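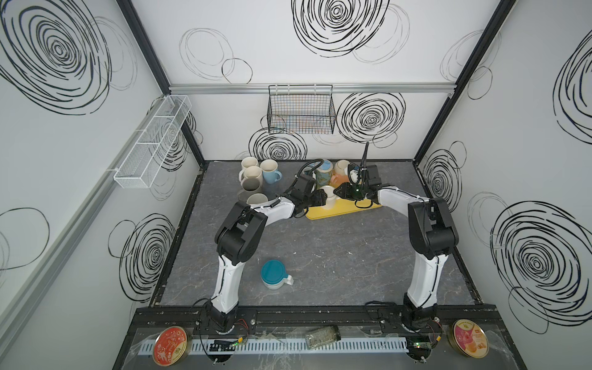
Chrysikopoulos

How to Remove Tea and Coffee Stains from Glazed Cups and Mugs

Murnside Household Advice Service
Last reviewed March 7, 2026

Brown marks inside a cup are caused by tannins, which settle on the glaze and darken with each use. Ordinary dish soap does little to them once they have dried. The method set out on this page is suitable for plain glazed stoneware and porcelain. It should not be used on cups with gold or silver trim, or on pieces that have been glued.

What you will need

Baking soda
A soft cloth or sponge
A small bowl
White vinegar (for hard water marks only)
A clean dish towel

Step 1. Rinse the cup

Rinse the cup with warm water and pour the water away. Leave the inside damp. If the cup has been in a cold room, allow it to warm up first, as sudden heat may crack the glaze.

Step 2. Apply the paste

Mix 2 tablespoons of baking soda with enough water to form a thick paste. Spread the paste over the stained area with the cloth and leave it for 18 minutes. Older stains may need a second coat.

Step 3. Rub and rinse

Rub the paste in small circles, working from the rim down to the base. Do not use steel wool or a scouring powder – both leave fine scratches that hold new stains. Rinse until the water runs clear.

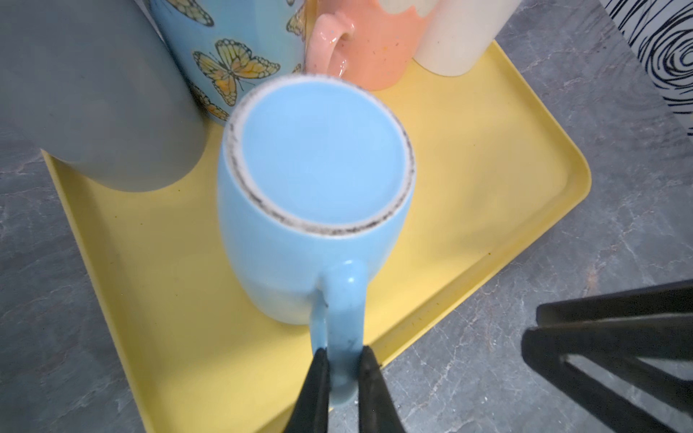

Step 4. Clean the foot

The ring on which a cup stands is often left without glaze. It takes up water and dirt more readily than the rest of the piece, and may be rough enough to mark a table. Wipe it with a damp cloth and a little soap, then dry the cup upside down on a towel for roughly 4 hours before putting it away.

Hard water marks

A chalky white film is a mineral deposit and will not respond to baking soda. Wipe it with equal parts vinegar and water, wait a few minutes, and rinse well. Residents of Brasarwood and Zirkach, where the water is hard, may need to repeat this every month.

Storage

Do not stack cups inside one another while they are damp. Lids should be stored separately so that air can reach the inside of the cup.

Related pages: Care of Wooden Boards; Removing Limescale from Kettles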